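Favier Utensil Sorting Records: Data Card and README

Maintained by the Work Change Group, Favier
Contact: Olesia Tymoshchuk (records), Sivaprasad Palaniappan (floor operations)

Summary

This collection documents the introduction of assisted sorting at Favier, a contract packer of household goods. It covers the hand work of separating mixed small items, such as skewers, sticks, cables and hand tools, and returning each to its proper holder. It contains 830 demonstration recordings made with hand-held grippers, together with written statements from the employees whose duties are affected by the change.

The recordings are used to train the Zundero sorting cell. The statements are not used for training. They are kept in the same release so that anyone who studies the automation of this task can also read what the task was like for the people who did it, and what has been proposed for them since.

Contents

recordings/ One folder per demonstration, with video and gripper opening over time.
labels/ Start and end of each grasp, with the item class and the outcome.
statements/ 78 written statements by employees, edited only to remove names.
roles/ Job descriptions before and after the change, in their approved wording.
CHANGES.txt Corrections since the first release.

Background

Before the change, loose items were sorted by hand at long tables. The work was paid by the hour, with a posted target for each shift. Employees reported sore wrists and tired eyes, and also said that sorting was one of the few duties that allowed conversation. Both points appear often in the statements and should be read together.

The Zundero cell is intended to take over the first pass, in which items are lifted from a pile and placed in a holder. Employees retain the second pass: checking, clearing tangles and setting aside anything damaged. Management has stated that no position will be removed during the trial. The trial ends in August, and this card makes no claim about staffing after that point.

How the recordings were made

Demonstrations were recorded by employees who already knew the sorting task. Each person received 2 hours of paid instruction in the use of the gripper before recording. Participation was optional, and time spent recording was exempt from the shift target.

Recordings were made at Favier and in private homes. Home locations were included after early tests showed that the cell handled items well on plain benches and poorly on printed cloths. Participants used their own tables and household goods where they wished to do so. They were asked to leave the room in its ordinary state.

Where two grippers were used, both are recorded in the same session folder. The file session.txt gives the order in which they were started.

Item classes

skewer: Thin sticks of any length. Often found crossed over one another.
stick_patterned: Sticks with a printed or colored surface.
cable: Any flexible cord. A cable may lie over several other items, and is labeled once.
tool_small: Pliers and similar hand tools.
holder: The container into which items are placed.
other: Anything not listed, including bags and packaging.

Annotators at Shirima, the labeling contractor, assigned classes from the video alone. Disagreements were settled by the records office. Participants were later given access to the labels for their own sessions, and several corrected them. Those corrections are accepted by default and listed in CHANGES.txt.

Representative starting state

The sessions in the group home_mixed begin with the gripper open over the table and the items still in a pile. In the session shown, a black cable is tangled over crisscrossed wooden skewers, and the holder is a pink plastic caddy that still carries its product label. 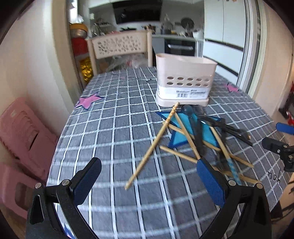 Effects on duties

Three changes to daily work have been recorded so far.

Pace. The shift target for sorting has been suspended while the cell is on trial. Employees have asked in writing that it not be restored in its earlier form.

Skill. A new duty, demonstration lead, has been added to the pay scale one grade above sorter. The full description is in roles/. Holders of this duty may decline to record at home without loss of grade.

Attention. Checking the output of the cell requires longer periods of watching than sorting did. Floor operations has limited checking to 2 hours at a stretch, followed by a different duty. Some statements describe this limit as too long, and it remains under review.

Privacy and consent

Home recordings show the inside of employees' living space. Each participant reviewed the video before release and could withdraw any part of it without giving a reason. Audio was not kept. Withdrawal requests are still accepted and should be sent to the records office.

The recordings may not be used to measure the speed or quality of any individual employee. This condition applies to Favier as well as to outside users.

Known limits

Cables are underrepresented compared with rigid items.
Most participants are right-handed.
Statements were collected in English only, although several employees work mainly in other languages.
Recordings stored in the older Jokus format lack gripper opening values. They are marked legacy in labels/.

Requests for access

Write to the records office, stating the intended use and the name of the person responsible. Requests that involve the statements are also read by an employee representative.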